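How do you shop for a robot?

A robot costs a lot, so a school or company makes a plan first. The plan starts with the job. What should the robot pick up, and how heavy is it?

Next comes the money. The science club in Mallby had $320 to spend. A simple gripper – the part that works like a hand – cost $300. That left $20 for everything else, and spare finger pads cost $40 a set. The club waited until August and saved up for the pads.

Good planners also buy things to practice on. Paper cups are cheap, and they are easy to crush, so the club can learn how gently a gripper has to squeeze.

Try it! Write down 3 jobs for a robot and what each one would need.

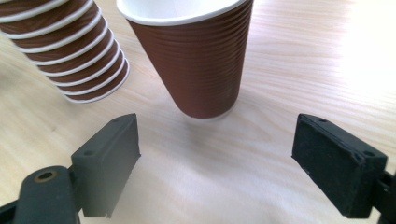

Two gripper fingers, open, with brown paper cups on the table.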